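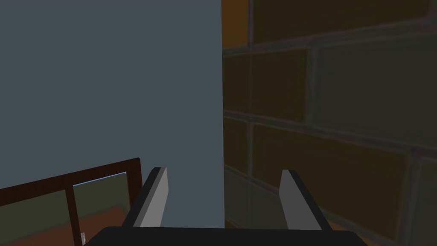
Why Don't Brick Walls Fall Over?

Have a look at the nearest brick wall. It might be your school, your garage or the side of the corner shop. It's made of hundreds and hundreds of separate blocks, and each one is small enough to pick up. So how does the whole thing stay standing through wind, rain and footballs?

The answer is a mix of clever stacking and very good mud. Let's get into it!

First, what is a brick?

Most bricks begin as clay, dug out of the ground. The clay is squashed into shape, left to dry and then baked in a giant oven called a kiln. A kiln gets far hotter than the oven in your kitchen (more than 1000 degrees Celsius!), and that heat changes the clay for good. You can turn dried mud back into squishy mud by adding water, but you can't do that with a fired brick. Tiny bits inside the clay have melted and stuck together.

The colour depends mostly on what's in the clay. Clay with lots of iron in it usually bakes to red or orange. Clay with plenty of lime can come out cream or yellow. Some brickmakers add other minerals to get browns and greys, and even the amount of air in the kiln can change the colour. Isn't that brilliant?

People have been making bricks for thousands of years. The very old ones were mud bricks, dried in the sun, often with straw mixed in to stop them cracking. Mud bricks are still used today in lots of warm, dry places, and a thick mud brick wall is wonderful at keeping a house cool on a summer afternoon.

The stuff in between

The stripes between bricks are called mortar. It's a mixture of sand, water and something that makes it set hard, usually cement or lime. When it's fresh it feels like thick, gritty porridge. The bricklayer spreads it with a flat pointy tool called a trowel, presses the brick down into it and scrapes off whatever oozes out the sides.

Lots of people think mortar is just glue. It does stick the bricks together, but it has another important job too. Bricks are never perfectly flat. If you stacked them up dry, they would touch at a few bumpy spots and wobble. Mortar fills in all the gaps so that every brick sits on a nice, even bed and the weight is spread out.

Stagger those bricks!

Each row of bricks is called a course. In most walls, the up-and-down joints in one course don't line up with the joints in the course below. Each brick sits across two others, like someone with one foot on each of two stepping stones. Bricklayers call the pattern a bond, and there are plenty of them:

Stretcher bond: every brick shows its long side, and each row is shifted along by half a brick.

English bond: one row of long sides, then one row of short ends, and so on up the wall.

Flemish bond: long side, short end, long side, short end, all in the same row.

Staggering matters because of weight. When you push down on one brick, it pushes on the two underneath. Those two push on three, and those three push on four. The load fans out wider and wider as it heads for the ground. If all the joints were lined up, you'd just have a lot of skinny towers standing side by side, and a crack could zip straight from the top to the bottom.

Try it yourself

You'll need a flat table and a pile of building blocks that are all the same size. Sugar cubes work too, if a grown-up says yes.

Step 1. Build a wall seven blocks long and seven rows high, with every block sitting exactly on top of the one below.

Step 2. Give the middle a gentle push with one finger. What happens to the blocks on either side?

Step 3. Build it again, but shift every second row along by half a block. The ends will look a bit jagged, and that's fine.

Step 4. Push the middle again, just as gently. Do more blocks move together this time?

For an extra challenge, try a wall that bends in an L shape. Let the blocks overlap at the corner, first from one side and then from the other. Corners make walls much harder to tip over, and real bricklayers often build the corners first and then fill in the middle.

Words to remember

Kiln: a very hot oven for baking clay.
Mortar: the mixture that goes between bricks.
Course: one row of bricks.
Bond: the pattern the bricks are laid in.
Trowel: the tool for spreading mortar.

Next time you go for a walk, see how many different bonds you can spot. Old buildings are the best place to look for Flemish bond!

Written by Brian Nzioka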